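How to put a small board in a junction box (and whether you should)

Every forum will tell you that a plain grey junction box is the answer to every loose circuit board in the house. I have my doubts. The Sundik guide makes it sound like a five-minute job, and I have yet to meet the person who did it in five minutes.

Start with a clear table. Low-voltage boards only, and nothing plugged in.

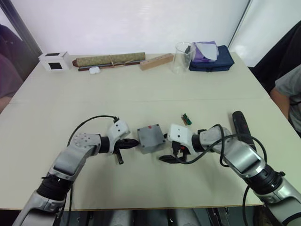

Grey box with its lid, small board just behind it.

Take the lid off and put the screws in a saucer. People swear by magnetic trays — Relonero sells one, I remain unmoved. Offer the board up to the box before you do anything else. If it only fits at an angle, it doesn't fit, whatever the listing said.

Next, the wires. Coil them loosely and tuck them down into the box. 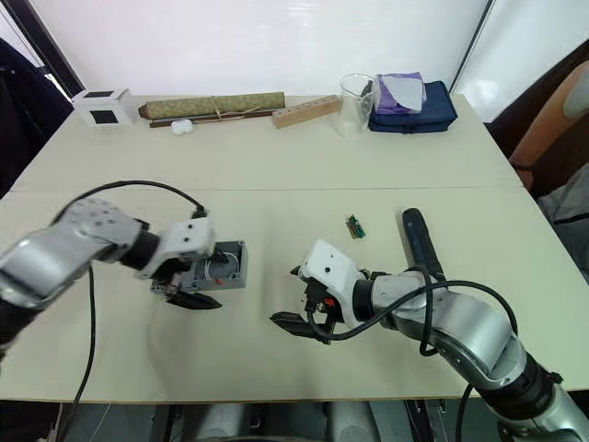 Don't press the coil flat with the lid. Some tutorials say the lid will "settle" it. I think that's how you trap a wire in a screw hole. Leave 12 cm of slack and cut the rest.

Then the screws, corner to opposite corner, a little at a time.

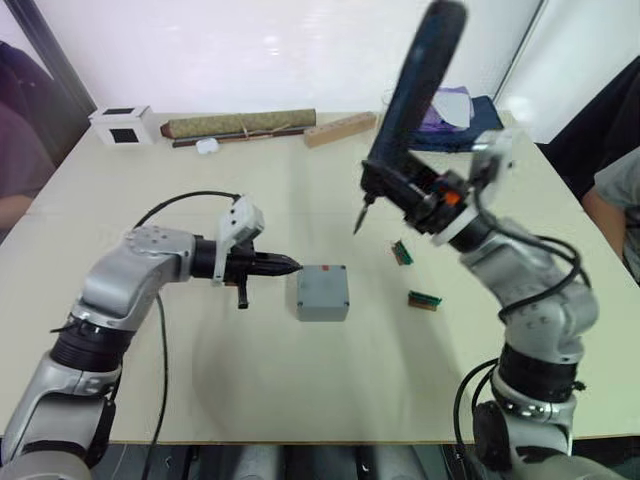
A powered screwdriver is fine on its lowest setting, though I'd do the last turn by hand. Plastic threads strip easily, and the Valente thread on this ran to 691 replies without anyone finding a decent repair.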